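Saturday, the cans

Got in a little after nine and had the place to myself until lunch. The plan for the day was the canned goods. We have let them pile up since the last delivery from Berkham, and the list on the door says 313, a number I no longer believe.

I started with the big ones. The low shelf with the black metal ends takes the tall cans well, so I put up the spaghetti sauce, the green one with the leaves on the label, and the carrots.

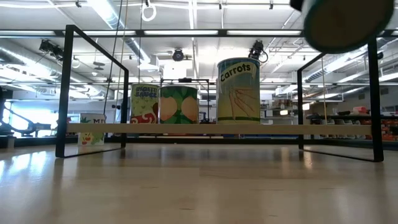
Words and pictures: Lerato Cele
Filed under: Pantry diary, October

The board is pale wood and looks unfinished. Đức Triệu wants to oil it. I would leave it alone until we know if the shelf is staying on the table or going to the back wall. He measured the wall last week and wrote 243 on a piece of tape, no units, so that has to be done over.

Coffee at eleven. Read the letter from Staseo about the new delivery slots. They want us to take two drops a month. I said yes by email and then wondered where it would all go.

After lunch I worked on the table with the planks. Mixed sizes, which is always slower. One tall can in bright lime green with a big red shape on it, a white and green one, a short squat one over on the left. I want the short cans together in front, where people can read them, and the tall ones behind. Wiped the lids as I went. Wrote the dates in the book, page and a half.
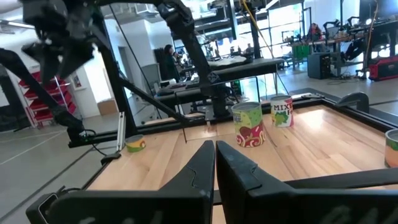
Left for next week

Ask Gestis for more shelf boards, same length as the one we have. Measure the back wall again. Fix the number on the door list. Buy a marker that writes on metal.

Locked up at four and took the bus home.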